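Paper cup recycling to begin across Stistholm in September

Print
E-mail

Stistholm Borough Council has confirmed that a separate collection for used paper drinks cups will begin in September. The service will cover the town centre, the railway station and the Hirik business park, and will be open to residents, visitors and people who work in the area.

Paper cups cannot be placed in the ordinary paper and card collection. Most have a thin plastic lining which keeps the drink from soaking through, and the lining has to be separated from the paper fibre at a mill with the right equipment. Cups put into household recycling are at present removed by hand at the sorting station and sent for disposal with general waste.

Under the new arrangements, 32 collection points will be set up. Most will be inside cafés, canteens and public buildings, with a smaller number placed on pavements where there is enough room for wheelchairs and pushchairs to pass. Each point has an opening for liquids, a tube for cups and a separate slot for plastic lids. Sleeves made of plain card should go in the nearest card bin.

Collected cups will be taken to a depot on Khumalo Road, where they will be baled and stored until there is a full load for the mill. The depot was used until last year for street-cleaning vehicles and has been fitted with a new floor drain and a covered loading area.

Raghavendra Panicker, Head of Waste and Street Services, said: "We have been asked for this service many times, by residents and by the businesses that sell hot drinks. People have been putting their cups in the blue bins in good faith, and it is right that we give them somewhere proper to put them."

The contract for emptying the collection points has been awarded to Flornine, which already collects food waste from schools in the borough. Points in the town centre will be emptied before 7.30am so that vehicles are clear of the High Street when the shops open. Points at the station will be emptied in the evening, by agreement with the station manager.

A trial was held in the spring at four sites, including the reception area of the Hirik business park and the ground floor of the central library. At the busiest of these, more than 800 cups were collected in one week. Staff at the library reported that the tubes filled quickly at lunchtime and that the liquid container was too small. Both have been changed in the final design.

The trial also found that a good many cups still contained food wrappers, napkins or stirrers. Clearer signs have been drawn up as a result, with pictures in place of most of the wording - these will be fixed at eye level and again on the lid of each unit.
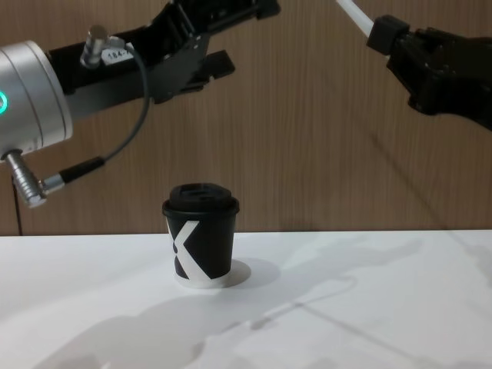
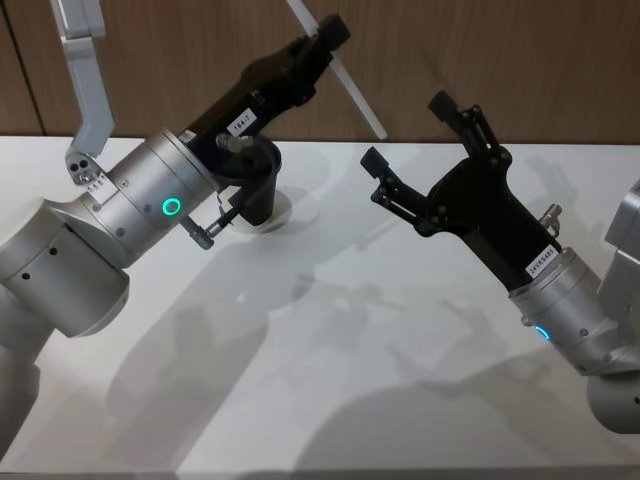 Do cups have to be washed before they are put in a collection point?

They should be emptied but do not need to be washed. Any drink left over can be poured into the liquid opening, and a small amount of coffee or tea residue will not affect the recycling process. Cups that have been used for soup or other food should be wiped out with a napkin first.

Cups of any colour will be accepted, including those printed on the outside, as will cups with a double wall. Cups marked as compostable should not be put in the tubes. They are made with a different lining and have to be kept apart from the rest of the load. Polystyrene cups and clear plastic cups for cold drinks are also excluded for the time being.

Businesses that sell hot drinks are being invited to host a collection point free of charge for the first year. After that, a charge of £15 a month will apply, which covers emptying and the replacement of worn parts. Premises with fewer than five members of staff will continue to pay nothing. Hosts will be asked to keep the area around the unit clean and to report any damage, but will not be expected to empty it.

Anitha Rao, who manages the Hirik business park, said that tenants had taken to the trial with little prompting. "The first week there was some confusion over the lids, and after that we hardly had a query," she said. "Several of the larger offices have since asked whether they might have a unit on each floor. We would need to look at the fire routes before agreeing to that."

The Stistholm Traders' Association has given the service its general support, although some members have raised concerns about space. Subbarao Reddy, who runs a bakery on Market Street, said that his counter was narrow and that he would prefer a shared unit outside. The Council has said that shared units can be considered where three or more neighbouring businesses apply together.

The cost of setting up the service is £55,000, met from the waste reserve. There will be no change to council tax as a result, and household collection days are not affected. A report on the first six months will be presented to the Council in the spring, and will set out the weight of material collected, the share rejected by the mill and any complaints received about litter near the units.

Residents are reminded that reusable cups remain the better choice where they can be used. Cafés taking part in the existing refill discount are listed on a leaflet available from the library and the Town Hall. The discount is set by each café and is not paid for by the Council.

Schools wishing to arrange a talk about the new collection should contact Murali Warrier in the Recycling Team. Talks last half an hour and are suitable for pupils aged seven and over. A map of all collection points will be displayed at the Town Hall from the end of August, and copies in large print can be requested at the front desk.

Businesses interested in hosting a unit should write to Sreekumar Venkataraman, Contracts Officer, at the Town Hall, giving the address of the premises and the usual opening hours.

Print this page
E-mail this page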